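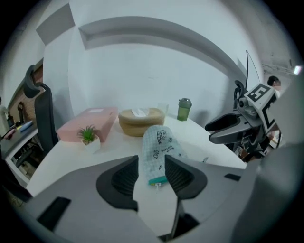 Quilted pouch and lidded basket on a white tabletop.

Frota Pet Foods -- Call for Participants: Home Feeding Study, Adult Cats

Frota is looking for cat owners in and near Tikolcombe to take part in a home feeding study of two wet foods for adult cats. The study runs for eight weeks and starts in January. Your cat stays at home the whole time. We deliver the food, you feed it and write down what gets eaten, and you visit our Pitdale office twice.

We have room for 494 cats. A household may enter up to three, as long as each one can be fed separately.

What the study is for

Both foods are complete and balanced for adult maintenance. One is a chicken recipe we have sold for several years. The other uses the same chicken with a different thickener and less pea protein. We want to know whether cats eat the new recipe as readily, whether they leave more of it in the bowl, and whether owners see any change in stool. Kennel tests give us part of the answer, but cats in homes eat at odd hours, share space with other animals and get bored with things, and we need results from those conditions too.

You will not be told which food you are feeding in which week. The cans have a plain label with a lot code and a feeding chart.

Who can take part

Your cat must:
Be between 1 and 9 years old at the start of the study
Be spayed or neutered
Weigh between 6 and 15 pounds
Have seen a veterinarian in the past 12 months and be current on rabies vaccination
Already eat wet food at least once a day, or be willing to
Live indoors (supervised time on a porch or in a catio is fine)

Your cat cannot take part if it is on a prescription diet, has diabetes, kidney disease, thyroid disease or a known food allergy, or has taken antibiotics in the past 30 days. Pregnant or nursing cats are also excluded.

You must be 18 or older, live within 40 miles of Tikolcombe, and expect to be home for most of the eight weeks. A weekend away is all right if the person feeding the cat can follow the log. Employees of Frota and of other pet food makers, and people who live with them, are not eligible.

What you will do

Week 1 is a changeover week. You mix the study food with your current food in rising amounts, following the chart in the box.

Weeks 2 through 8 you feed only the study food, twice a day. At each meal you weigh the bowl before you put it down and again after 30 minutes, and enter both numbers in the log. We lend you a kitchen scale. Most owners in our last study spent under ten minutes a day on this.

Once a week you fill in a one-page form on stool, vomiting if any, water drinking and general behavior. Paper and online versions are available -- pick one and stay with it.

No treats, toppers, broth or table scraps during weeks 2 through 8. If your cat takes a pill in a treat, tell us when you apply and we will work out whether that can be allowed.

The two office visits are in week 1 and week 8. Each takes 20 minutes. We weigh your cat, check body condition and look at the coat. No blood is drawn. Visits can be booked between 7:30 a.m. and 6:30 p.m.

What you will get

All study food, delivered to your door every two weeks
$150 per household, paid after the second visit
$40 for each additional cat that finishes the study
A printed record of your cat's weight and intake
The scale, if you finish all eight weeks

If you drop out after week 4 you will be paid half. You may stop at any time and do not have to give a reason. If your cat refuses the food for 24 hours, stop feeding it, go back to the old food and call the study line. You will be paid for the weeks you completed.

Safety and privacy

The protocol was reviewed by an outside animal care panel before we opened sign-up. A veterinarian is on call for study households at all hours. If your cat becomes ill and our veterinarian finds the food is the likely cause, Frota pays for treatment. We keep your name and address apart from the feeding data and do not sell or share either.

How to apply

Fill in the screening form on this page or pick up a paper copy at the Pitdale office, Suite 685, 1501 Wernham Road. Have your cat's vaccination record and the name of its current food ready, including the flavor. The form takes 15 minutes for one cat.

We answer every application within two weeks. If your cat is a match, you will get a consent form to sign and a choice of times for the first visit. If the study is full we will keep your form for the next one unless you ask us not to.

Quote study number 1020 in any message or call. The study line is open from 8 a.m. to 5 p.m.

Applications close when all places are filled.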